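Filed under: Workshop notebook / Kit on trial

November, entry 5
Written up by Nayeli Huerta

Started on the Plokia hand kit proper this morning, after losing most of yesterday to the paperwork and to finding a power supply with the right plug. For anyone picking this up cold: Plokia have lent us one full set on an 80 day trial. Takska are the dealer, so all questions go to them first and not to Plokia direct. Bahman has the login for their support page. The price on the quote is £2,384 for a set, before VAT, with the cables but without the spare fingers.

What we want to know is whether it can replace the old MacKinnon hands on the picking bench. The MacKinnons are fine when they work. They go out of line every few weeks and each time it takes someone half a day with the shims.

Mounting. The manual gives 20 minutes and it took me most of an hour, a good part of it spent on the adapter ring. The ring goes on one way only and the mark for it is on the inside face, where you can't see it once the arm is bolted up. I have put a dab of paint on the outside. If we keep the kit, do this to all of them before they go anywhere near an arm.

Cables. The plugs are keyed, good, but they sit close together and my fingers were too fat for the middle one. Houshang managed it with the long-nosed pliers, which I don't like as a method. I asked Takska whether there is a tool. They said they would ask. Leave slack in the loop before closing up — the first time I didn't, and the wrist pulled against it at the far end of its turn. Nothing damaged that I could find.
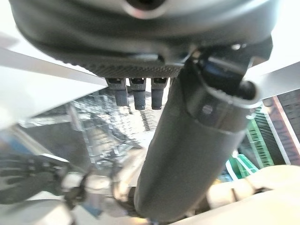 The wrist camera gave a picture straight away, no driver to install, and the focus is set for close work. Anything past the bench goes soft. That suits us for picking, though Parvaneh would like to use the same view for reading shelf labels and I don't think she will get that out of it. She is going to try with larger print before she gives up on the idea.

Calibration next. The kit comes with a routine that opens and closes the fingers and asks you to confirm at each stop. It ran through first time. On the second go it complained about the finger offset and wouldn't say which finger. I powered down, reseated everything and ran it again, and it passed. I haven't written this down as a fault yet but I want to see it pass every morning for a while before I trust it. Whoever is in first, please run it and put the result on the sheet by the door. A tick or a cross is enough. If it's a cross, copy out the message in full, including the number at the end, as Takska's support form asks for it.

Grip tests, late morning. Used the usual box of bits:

Foam block — fine, no marks left on it.
Cardboard sleeve — fine at low force, creased at the default. The default is too high for our stuff.
Smooth plastic tub — slipped on the first two tries, held after I moved the grip point down towards the base.
Bag of washers — not tried. Wants the softer fingertips and those are on the spares list, so not in the trial set.

The force setting is in a menu three levels down and goes back to the default after a restart. This annoyed me more than anything else today. Houshang thinks it can be set from a start-up file. He has done it on the Juvska unit, which apparently uses a similar controller, and he will have a look when he is back at his desk.

Speed is good. Noticeably quicker to close than the MacKinnon and a lot quieter, so you can hold a conversation next to it. I have not timed it properly. That needs the rig and Banafsheh has the rig until her own tests are done.

Stopped at 3.40 to let the afternoon job have the bench. Left the hand mounted and powered off, with the key in the drawer.

Still to do:
Ask Takska about the plug tool again, and about what happens to the loan if a finger gets broken.
Find out if the softer fingertips can be added to the trial without paying for them.
Timed cycles against the MacKinnon, same box, same order.
Bahman to check whether the support contract is yearly or per unit. The quote can be read both ways.
Read the cleaning section. I skipped it.

Added later: Takska rang back. There is no plug tool. Their fitter uses a bit of bent plastic strip and says to do the middle plug first, before the other two are in the way. Tried it on the bench with the arm parked low and it went in by hand. Pliers back in the rack, please.

Workshop notebook pages are for internal use. Corrections to Nayeli Huerta. Back to top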